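3.2 Bench layout and handling of small glassware

The layout study was carried out in the teaching laboratory at Bustport, where the benches are shared by several groups and are cleared at the end of each session. The aim was to fix a compact arrangement of rack, beaker and stirring rod that could be set out again by a different person without measuring. Earlier work at the Skodulau site used a full-width tray, but the tray raised the glassware above the bench and made short vessels awkward to reach. It was dropped after the pilot.

All trials used the same class of items: a plastic rack for tubes and rods, a low beaker for rinse water, and plain glass rods. Racks and beakers were supplied by Dawber. Rods were bought from Werex in a single lot and inspected for chips at both ends before use. Any rod with a visible chip was discarded, as was any rod that rocked when rolled on a flat plate. No markings were added to the glass.

Bench covering was treated as a variable. Bare laminate, white absorbent paper and black cloth were compared. On white paper, clear glass was hard to locate from a standing position, and the rims of short beakers were often misjudged. On bare laminate, reflections from the overhead lights fell across the working area and moved as the operator moved. Black cloth gave the best separation between glass and background. Its main drawback was creasing. The cloth was smoothed by hand at the start of each session and otherwise left alone; light creases were accepted, and a fold that passed under the base of a vessel was not.

The rack was placed diagonally to the bench edge. With the rack square to the edge, the operator's wrist had to turn outward to reach the far holes, and rods were more often brought down at an angle. A rod that enters at an angle touches the side of the opening first and may be dragged along it. The diagonal position let the rod be lowered vertically over most of the rack with the forearm in a relaxed position.

The beaker was filled with deionized water to a little over half its height. Fuller beakers spilled when nudged, while emptier ones did not wet enough of the rod. Water was replaced after every 2 blocks of trials. Across the whole study 900 placements were logged, of which 700 were made on black cloth and the remainder on the other coverings. A placement was logged as complete when the rod stood in the rack without support, and as a contact fault when the rod touched any part of the rack above the intended opening.
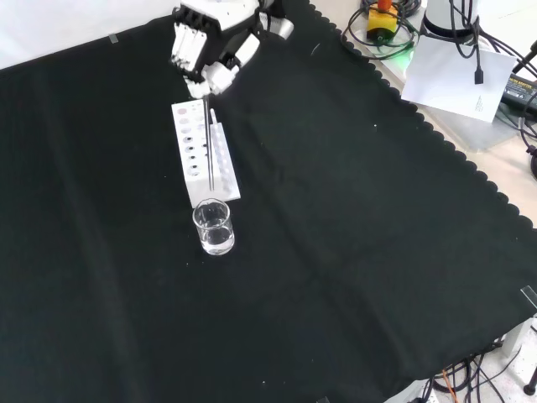
Figure 4. Rod held vertically at the rack, with the beaker at its near end.

Beaker position had a larger effect on the working sequence than rack position. When the beaker was set to one side, the rod had to be carried across the open cloth after rinsing, and drops fell along that path. Placing it directly in front of the rack, almost touching the lower end as in Figure 4, kept the carry short and left the cloth on the near side of the beaker clear. The small gap had to be maintained, as a beaker pushed hard against the rack moved with it whenever the rack was bumped. The thickened rim was also useful in this respect, giving a bright edge against the cloth that could be checked at a glance before each approach.

Contact faults were most frequent at the junction between the low plate and the raised column of the rack, where the two levels leave little room for correction. Faults at this location were recorded separately and are excluded from the comparison of bench coverings in Section 4.1. Rods that had been used for colored solutions were rinsed twice and were not returned to the study set until dry.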